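Box blanks under beds and borders: does the crease matter?

dwynwen_h
I want to sheet mulch the long bed at Plarnden before the squash go in. I can get flat box blanks, unprinted brown corrugated, single sheets. They come creased and with holes and slots already cut. Will couch grass find the holes?

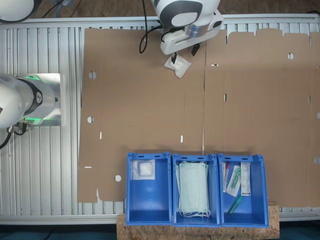 Re: Box blanks under beds and borders

clerkirov
Yes, it will. Couch will run to any gap. Lay two layers and offset the second so no hole sits over another. Overlap the joins by a hand's width.

D. Rowlands
Disagree on two layers. On clay it holds water and you get slugs. I used one layer in March with 4 inches of compost on top and pulled the few shoots by hand.

clerkirov
A few shoots of couch is a bed of couch by autumn.

ikhsan_m
Crease isn't a problem if the board isn't split along it. Slots are worse than they look: bindweed came up through mine within 3 weeks. I patch them with offcuts — no tape, it never rots.

dwynwen_h
Patching sounds slow but I have plenty of offcuts. Same sort of blank again, with the notched flaps along the top:
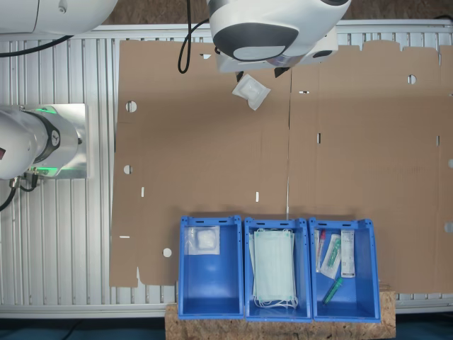 Flat blank, round holes and slots, crease down the middle

D. Rowlands
Trim the flaps off and use those as your patches. Soak the sheet before the compost goes on.

ikhsan_m
Agree with soaking. Still say two layers for couch.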